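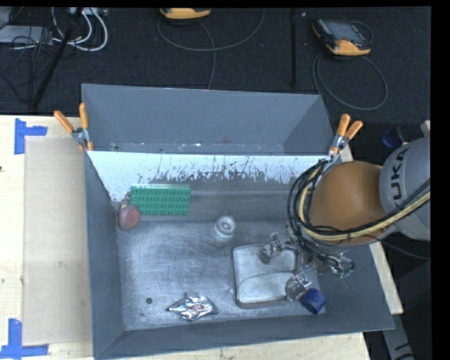

Fig. 1. Bin cell with the mixed-object set, gripper at the rim-sided container.

Kistisero project — progress report to Cernen
Date: 26/10/2021
Work package 2, teaching by demonstration

Short version first. Demonstrations are being collected, the bin setup has stopped changing, first policy is trained and not good yet. Spending on plan. One request at the end.

What was done this period

Moved from single objects on a flat table to mixed objects in the metal bin. Took longer than planned. The bin shifted whenever the fingers pushed against a wall, so it is clamped now, and tape marks on the table give us the same starting layout every time. Should have done that from day one.

467 demonstrations recorded in total. 206 of them by hand guiding (operator holds the arm and moves it through the pick), the rest by remote control from the desk. All are stored with joint positions, gripper state and the video from the fixed camera.

Object set is deliberately awkward. Studded building-block plate, small white cylinder, pale container with a raised rim, crumpled foil packet, a blue faceted cap-like piece, a tiny dark disc. Mostly things that lie flat, shine, or end up against a wall.

Hand guiding vs remote

Hand guiding is faster to learn. New operators get a usable pick in the first session. But the operator's arms get in the camera view, and people tend to push the gripper into the floor of the bin without noticing. We had to throw out a batch for that. Remote control gives cleaner video and slower, jerkier paths. Operators pause a lot above the object before commiting, and the trained policy copies the pause.

Current plan is to use hand guided runs for the approach and remote runs for the last part near the object. Not proven. First comparison goes in the January report.

Results so far

Test was 100 picks with the policy running by itself, objects rearranged between picks. 38 successful. Low, but it's a first number and the failures are useful:

— Container: mostly fine if one finger gets down outside the rim. If both land on top it just presses.
— Foil packet: grips OK, video tracking poor because of the reflections. Bin floor is scratched and bright, packet is bright too, the model confuses them.
— Flat disc: never picked. Operators struggle with it as well, so there are hardly any good demonstrations to learn from. May drop it from the set.
— Plate against the back wall: needs to be tipped forward first. Two-step demos started, too few to train on.

Problems

Cabling at the wrist. The bundle is tied down but it still pulls when the last joint turns far, and operators doing hand guiding can feel it. Some of the recorded forces are off becuase of this. Rerouting is on the list, will need the cell down while we do it.

Labeling is behind. Each demo has to be cut into approach, contact, lift, and that is still done by a person watching video. The Te Moana tool was meant to help here, it handles the approach part well and guesses badly on contact. We check everything by hand for now.

Lighting. Direct light on bare metal gives glare at the back of the bin. Tried a diffuser, better but not solved. A matte liner from Cemmont is ordered. If it changes the friction much we'd have to redo part of the data, so a small trial comes first.

Next period

Finish the two-step demos for objects against the walls. Reroute wrist cables. Liner trial. Retrain on the combined set and repeat the same pick test, same objects, so the numbers can be compared.

Budget and request

No overspend. Operator hours higher than forecast, hardware lower, the two cancel out. We would like to move the unused hardware money into operator hours for labeling, no change to the total. Need a yes or no from Cernen before the January report please — the schedule above assumes yes.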